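Lirkitz Community Help > Paper, Tape and Surfaces > Ticket 330
Status: Open (was Solved, reopened by submitter)
Product: Nitville paper roll, white, plus Jellville masking tape
Subject: Covered tabletop will not stay flat, blocks on it will not stay square

Original report

We cover our table in white paper because the table underneath is ugly and because colored blocks show up nicely against white. That was the whole plan. The plan has produced a surface with more tape on it than the average moving box, and I would like some advice before I add another layer, which has been my solution so far.

Setup: white tabletop, white paper on top, tape wherever the paper misbehaved, then one large clean sheet over the part we use most. Two cubes, one red, one teal, close enough in size that either should sit happily on the other. The job is to put red on top of teal and have it look like somebody meant it.

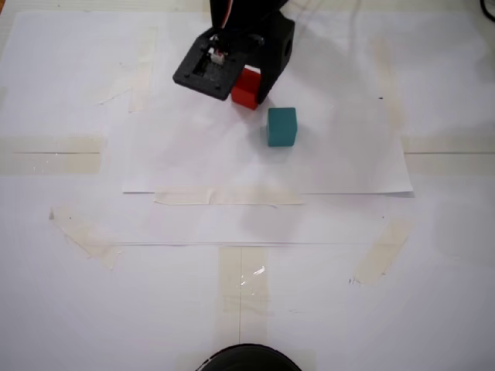 Symptoms, in order of how much they bother me:

The big sheet lifts along its bottom edge. I tape it, it behaves until lunch, and then the corner comes up again like it wants to ask a question.

The stack is square on one try and crooked on the next. Same cubes, same table.

The tape seams can be felt with a fingertip. A cube set down across one of them rocks.

Steps already taken: smoothed the sheet by hand. Smoothed it with a ruler. Swapped the ruler for a longer ruler. Cleaned the cubes, which were not dirty.

Reply from support desk, 9:12 a.m.

Thanks for the detail. Please confirm whether the paper was left to relax before taping. Paper straight off a roll remembers being a roll. We suggest laying it curl side down under something flat and heavy overnight. Please also attach a picture of a stack you consider bad.

Submitter

The paper was not left to relax. The paper was cut and taped in one go, as I was not aware it had feelings. Bad stack attached.
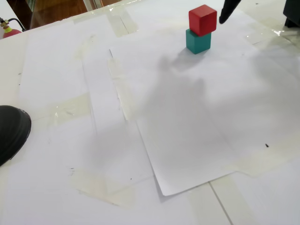 Attachment 1: red on teal, a little off center, leaning out to the right side.

I know this counts as stacked. A person walking past would say "nice, stacked." I have to look at it all day.

Reply from support desk

Agreed, that is off. Two things to try, one at a time please, so we know which one mattered.

1. Lift the big sheet completely and check what is under it. Old tape ends are the usual trouble. Peel any that cross the stacking spot.
2. Put the sheet back with a single long strip along the bottom edge. Short pieces pull in different directions and make their own wrinkles.

Submitter

Did number 1. Peeled 6 old tape ends from under the stacking spot, two of which took some paper with them on the way out. Patched the holes with more paper. I realize how that sounds.

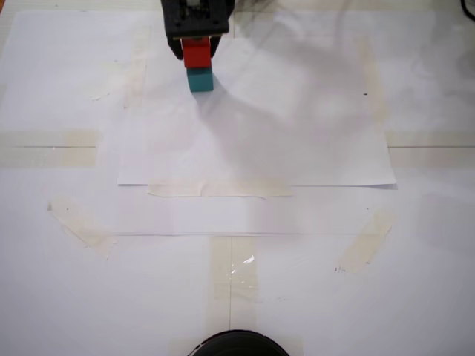
Results after number 1 only: 12 tries, red on teal each time, and I threw out nothing. Ten I would call square. The other two were crooked in opposite directions, so at least the table isn't playing favorites. There are still wrinkles in the sheet but they don't seem to matter as long as the teal cube goes down somewhere flat to begin with. I had been fussing over the red one this whole time. If the bottom cube is on a bump, the top one never had a chance.

Then I did number 2 and marked this Solved.

Reopened, 4:40 p.m.

The corner is up again, though not in this shot.

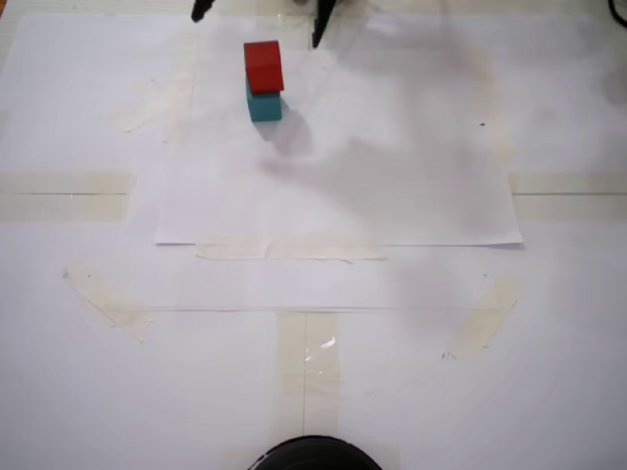 Stacking is fine, and I want that in the log so someone else can use it: clear the tape ends, find a flat patch for the bottom cube, leave the rulers in the drawer. It's only the sheet I'm still fighting. I have half a roll of Lukumay double-sided tape here and would like to know if it comes off a white tabletop without taking the white with it.

Reply from support desk

Please test it on the underside of the table first. Leaving this open until we hear back.

Submitter

The underside is brown. Testing anyway.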